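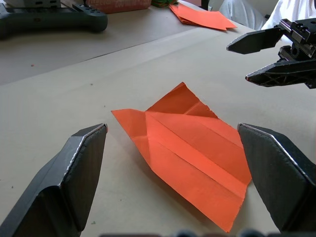
Orange paper airplane between the gripper fingers, June.

Every few months a reader writes in to ask when the robot that folds the laundry is coming, and every few months I say later than you think. Gwion Phillips has been telling me I'm too gloomy, so I went to look at paper folding at Zumalach, a small automation shop that wants to sell two-armed machines to packing rooms and, one day, to the rest of us.

Paper is a fair test. A sheet is thin and slides when you push it, and a crease in the wrong place stays there. It's closer to a shirt or a gift box than the steel parts that factory arms have been moving for decades.

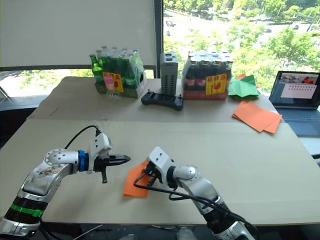 Eyerusalem Derese, who runs the folding work, was refreshingly plain about it. Her log had 131 tries at a simple fold, and she counted 30 of them good enough to show a customer. Her standard is square corners and no tears. Mine would be whether I'd pay for it, and on that one I'd say not yet.

She argues that the numbers are moving. They were at 5 good folds when she began keeping the log, and a rival outfit, Rathore, won't share its count at all. Fair enough. But a packing room doesn't buy a trend. It buys boxes folded by the end of the shift, and a teenager with a summer job can learn that before lunch. 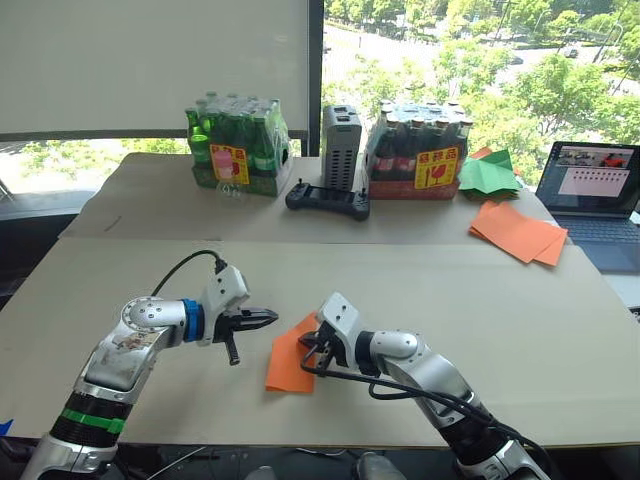

Then there's the money. Zumalach quoted me $3189 a month to lease a pair of arms, with support extra. Okach, the gift wrap company that has been thinking about a trial, would still need a person standing by to straighten the sheets and clear the mistakes – so it would be paying for the arms and the person.

I'd like to be wrong. I hate folding boxes, and I hate fitted sheets more. Derese has promised me the log again in the fall, and I'll print whatever it says. 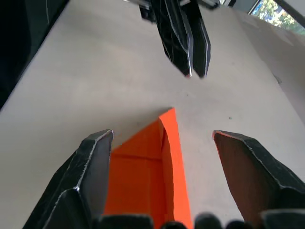
Should a small shop hold off on hiring and wait for one of these?

I wouldn't. Hire the person, and look at the arms again when a seller will let you pay by the good box.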